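Mofokeng Early Learning to Open Block Room at Clusen Centre in January

Families invited to drop in to refurbished play and numeracy space

20 December 2025

Mofokeng Early Learning today confirmed that its new Block Room will open to families at the Clusen Centre in January, following the completion of work on the centre's former reading annexe.

The Block Room is a dedicated space for children aged two to seven and their parents, grandparents and carers. It has been fitted out with wooden tables, low shelving and an expanded collection of alphabet and number blocks, which will replace the plastic sets previously held at the centre. Entry will be free to families enrolled in any Mofokeng program.

Director of Programs Barrett Marchetti said the room responded to feedback received from parents over the past year.

"Families told us that they wanted somewhere unhurried to sit with their children, with good materials on the table and no set activity to finish," Mr Marchetti said. "The Clusen Centre is well placed to offer that, and we are pleased to be opening the doors so early in the new year."
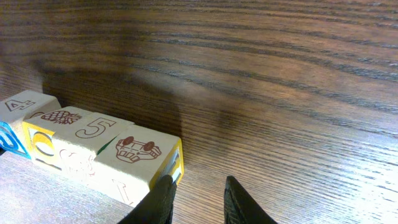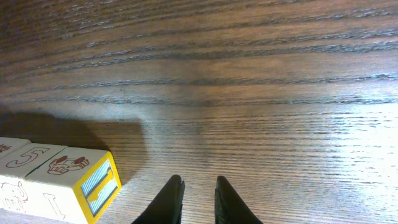

Blocks from the new collection on a Block Room table.

Early numeracy will be the principal focus of the first term's sessions, which have been developed under the organisation's Basis curriculum. Educators will work with small groups at the tables, encouraging children to name, sort and line up blocks in their own way before any formal counting is introduced. Numerals are printed large and in outline, as on the block marked 5, so that children can trace the shape with a fingertip. Picture faces, among them a pineapple and an elephant, give younger children something to talk about before they can recognise a letter or a number.

Senior Educator Arlo Kincaid, who led the selection of materials, said the pale wooden blocks had been favoured by staff during trial sessions.

"A three-year-old will often go straight to the animal, and an older brother or sister will want the numbers," Mr Kincaid said. "Both children can be occupied at the same table with the same set, and the conversation between them is frequently the most valuable part of the morning."

Furniture for the room was supplied by Fetis, which also carried out the repainting of the annexe and the installation of new blinds. Pram parking is available in the adjoining corridor, and the kitchenette has been retained for the use of parents and carers. The centre's toy library will continue to operate from the front counter under its existing borrowing arrangements. Sets belonging to the Block Room are not available for loan.

Bookings are not required for general play. Places in the Basis small-group sessions are limited and must be reserved at the Clusen Centre front counter or through the enrolments office. Children must be accompanied by an adult at all times. Session times will be displayed at the centre and sent to enrolled families before the room opens.

Media enquiries should be directed to the office of the Director of Programs, Mofokeng Early Learning.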